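# Sorting out a mixed table before you pack it

Most packing advice assumes you're working cupboard by cupboard. In practice a lot of what goes into a box has already drifted onto a table: a few dishes, something from the pantry, sports gear, a tin that has been in the same spot since March. This page covers how to clear a table like that into two boxes without breaking anything or ending up with biscuits under a stack of plates.

It should take an hour or so if you have the materials ready.

## What you need

- 2 small book-size cartons. I use the Cladmont ones, but any double-walled carton will do.
- A ream of plain packing paper. Newspaper works but the ink comes off on pale glazes.
- Paper tape or packing tape, and a marker.
- A thick cloth or blanket to cover the table.
- Zip-lock bags for opened food.
- A kitchen scale, if you are posting anything.

Bubble wrap is optional. I keep it for glassware.

## Step 1: Cover the table

Lay the cloth out flat, right to the edges, and smooth down any folds. Felt, velvet or an old wool blanket are all good. A bare tabletop is hard on unglazed foot rings, and the foot rings are just as hard on the tabletop. A dark colour makes it easier to see white china, slips of paper and loose bits of packaging that would otherwise be thrown out with the scraps.

If the table is near a window, do the wrapping in the morning or pull the blind. Strong sun makes hairline cracks difficult to see on white glaze, and chocolate won't thank you either.

## Step 2: Sort by how things break

Forget which room things came from. Make three groups:

1. **Brittle.** Plates, saucers, bowls, cups.
2. **Crushable.** Snack packets, thin cardboard boxes, anything with air in it.
3. **Tough.** Tins, tubes of tennis balls, hard plastic.

Keep the brittle group to one side of the table and work on it first, while you still have plenty of paper and patience.

## Step 3: Unstack the dishes

It's tempting to wrap a saucer, plate and bowl as one bundle. Don't. Stacked dishes grind against each other in transit, and a small cup left sitting in a bowl will tip and chip its rim.

Take the stack apart from the top. Lift the smallest piece straight up, then the bowl, then the plates. Use both hands for anything wider than your palm. Check each rim with a fingertip as you go and set aside any piece with a chip so you don't blame the move for it later.

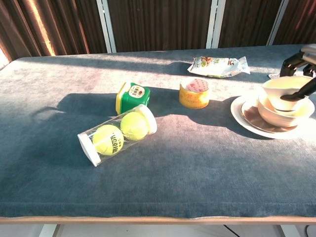 Once everything is separated, wrap each piece in its own paper. For a plate, put it in the middle of two sheets, fold the corners over and turn it face down on the next two. For a bowl or cup, push a crumpled sheet inside first, then roll it from one corner and tuck the ends in.

Plates go into the carton on edge, like records. Bowls and cups go above them, upside down, with a good layer of crumpled paper in between. The Usdale moving guide says to leave 2 cm of padding at the top, but I prefer double that.

## Step 4: Pack the rest

The second carton takes the tough and crushable groups.

- **Tins:** upright, at the bottom. Tape the lid down with one short strip.
- **Tennis ball tubes:** on their side along the longest wall. The tube stops everything else from sliding.
- **Small boxes:** in the gaps, label facing up so you can read it on opening.
- **Snack packets:** flat on top, with nothing over them except paper. Opened packets go in a zip-lock bag first.

Don't put food in with dishes, even if there is room. Paper that has been next to a leaky packet attracts ants, and you will be handling that paper around your plates.

## Step 5: Weigh, seal and label

A carton this size shouldn't go over 14 kg. If you can't lift it comfortably with your elbows bent, take something out.

Tape the bottom seam twice before you fill it and the top seam once after. Write the contents on a side as well as the top, as the top disappears as soon as another box goes on it. "Dishes, 1 set" is enough.

If you are posting with Zirari or a similar courier, check the food rules for the destination. Sealed tea and sweets are usually fine, but some places want them declared.

## Unpacking

Open the dishes carton over the same cloth. Unwrap every ball of paper before you recycle it, including the ones that feel empty. Small cups weigh very little and are easy to miss.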